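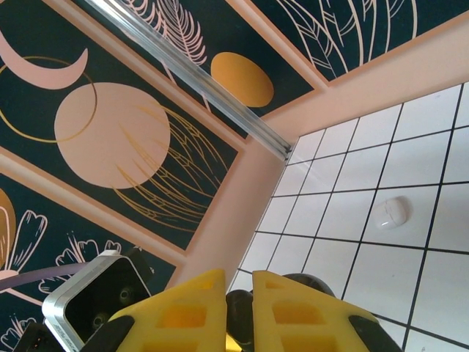 Wrist view from the two-arm cell, with the yellow fingers open toward the tiles.

Two arms, one evening class: a conversation with Stuart Kettle
22 Jul 2026

Stuart Kettle asked me to come a little early, before the students, so we could speak without the noise. He teaches the robotics course at Heywood College in Wuvarley and he also runs Zumora, the student club which grew out of that course. When I arrived he was on his knees with a hex key between his teeth, and he waved at me to sit down on any chair that had no tools on it.

I wanted to know first how a person comes to teach robots to beginners. He was trained as a machinist and worked for many years with lathes and milling machines, and he still speaks about robots as a machinist does. "I like things that hold a tolerance," he told me. "Then I came to teaching and I met students, who do not hold any tolerance at all. I had to learn to like that too."

The course is for adults and for students in their last year of school, in the same group. I asked if this mixture was difficult. He thought about it for quite a long time. "The young ones press the button first and read later. The older ones read everything and then they are afraid of the button. So I put them in pairs, one and one. In the first weeks they are very polite to each other. By April they are arguing like a family, and then I know that the work is good."

The club project this year is a handover. One arm must take a small part, bring it to the middle and give it to the other arm, which puts it in a place that the judges choose on the day. It is the task for the Cetell Cup, a regional competition for colleges and clubs. Each team gets three attempts, and the best one is the result. I said it sounded simple, and Stuart laughed at me, but kindly.

"You give somebody a cup of coffee," he said. "When do you let go? You don't know when. Your fingers know. You feel that the other person has the cup and you open your hand. Now try to write this down so that a machine can do it. If you open too soon, the part falls. If you open too late, the two arms are pulling against each other, and this is a sound I don't enjoy."

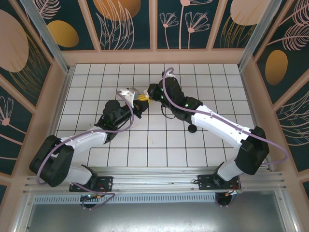
Most of the arguments in the club are about where the handover should happen. One group of students wants it high, with more room for the elbows, and another wants it low, so that a dropped part does not jump far away. Stuart lets them test both and he does not tell them which he prefers. What I understood only when I saw the cell myself is how little space there is to be wrong. Both arms stand on the same aluminum rail at the near edge of the floor and lean toward each other, and a yellow part that is small to begin with almost disappears when there is a gripper on each side of it. "From the chair you see nothing," Stuart said. "You see two hands and you have to believe that there is something between them." He also makes every new member follow the purple cables with their eyes, from the base up to the gripper, before they are allowed to move a joint. An arm that turns its wrist one time too many will pull on its own cable, and he wants the students to see this danger before they hear it.

The wrist camera is a help, but it brought its own problems. The students were used to looking at the cell from outside, where up is up. In the wrist view the whole room leans when the wrist leans. "The first evening they all put their heads on one side," said Stuart, and he showed me, with his ear nearly on his shoulder. "After some weeks they stop doing it. They begin to think from the hand. For me this is the biggest step in the course, bigger than the programming."

I asked what he does with the lines between the tiles. I had noticed that they make a very clear grid, and it seemed to me a gift for anyone who needs to find a position. He agreed that it was useful for talking. The students say "two tiles left of the corner" to each other all the time. But he does not let them build a program on it. At the competition the floor will be another floor, and a team that has learned only its own tiles will be lost there.

A normal club evening begins with 20 minutes without power. The students move the arms by hand and discuss, and one person writes in the logbook. Then come the trials, and after each failed trial the pair must write one sentence about the reason before they try again. I looked through the logbook while he was making tea. Some sentences are serious ("Right gripper closed before left arm had stopped") and some less so ("It hates me"). Stuart accepts both kinds, but the second kind must be followed by a real one.

Do the trials go well? He moved his hand from side to side. "In the last month we are at about 30 good handovers for each bad one, if the part is lying well at the start. If it is lying badly, please don't ask." The part that lies badly is now the main work of the group. A rounded object on a smooth floor can turn a little when a finger touches it, and then the grip is at a wrong angle and the second arm receives something it did not expect. One pair is trying to push the object gently against a wall first. Another pair wants the second arm to look once more before it closes. Stuart has a feeling about who is right, and he asked me not to print it, so I will not.

We talked also about money, but only shortly. The college pays for the room and the electricity, and the club pays for what it breaks. Fingers for the grippers are the most usual thing. He would like to have a second cell, so that four pairs could work in one evening without so much waiting, but the college has already said no for this year and he will ask again in the next.

My last question was about the cup itself, and if he expects to win it. He answered that Zumora came home last time with nothing except a very long discussion in the minibus. "They talked the whole way about what they would change. I was driving, so I could only listen — two hours, and they did not stop even at the gas station."

By then the first students had come in and were hanging their coats. One of them asked whether the left arm was still slow in the shoulder. Stuart gave her the logbook and went to find the other hex key.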